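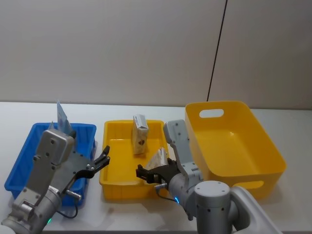 What is Nirura, in plain words?
It's a method for teaching a two-armed robot to sort small packages by learning from people who steer the arms by hand. I started it with Vittoria Serra as a side project, and it got out of hand pretty quickly - now it's most of my week.

How much practice does it need?
We trained on 1174 demonstrations. I know that sounds like a lot! Our first try used 200, and the robot could pick things up fine but kept dithering over where to put them.

So what's the new part?
The two arms share one plan. Lots of setups run each arm more or less on its own and add rules to stop them from bumping. We let one model predict the next moves for both, so the left arm sort of knows what the right one is up to.

Does it work with boxes it hasn't seen before?
Mostly. We held back six package types from training, and it handled the stiff cartons well. Soft pouches are another story (they fold, they slide, they drive me nuts).

Why trays and bins? Why not a moving belt?
Shengli Yin asks me this about once a month. Trays are cheap, easy to swap, and I can nudge one out of line between runs to see if the robot copes. A belt is on the list.

Can I get the code?
The training code is called Jostora and we plan to put it up in August. The demonstrations will follow once I've cleaned up the labels, so please be patient with me on that one.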